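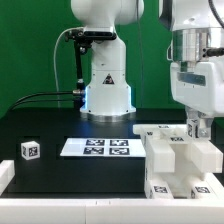
Setting Up Your Board Member Profile

I keep the Treloar member directory running, and I promise this part is quick (mine took 20 minutes, and I'm slow!).

1. Log in and click My Profile. If you still see the old Gultisstead page, refresh it once.

2. Type your name the way you want it in the annual program. Abla Harb likes her full name, I go by first name only, and both are fine.

3. Add your current job title, then your past board seats, newest first. You get eight lines. I'd stop at three, but that's me.

4. Write your bio. The box holds 40 words and cuts off the rest without warning, so I draft mine somewhere else and paste it in.

5. Click Save, then Submit. Save alone keeps it as a draft.

Note: Khalil Karam approves new profiles for the Jarport chapter. Everyone else's come to me.

Caution: Don't put your home phone in the Contact box. That box is public! Use the Private Notes box for it.

Profiles lock in December while we lay out the program, so get your changes in before then.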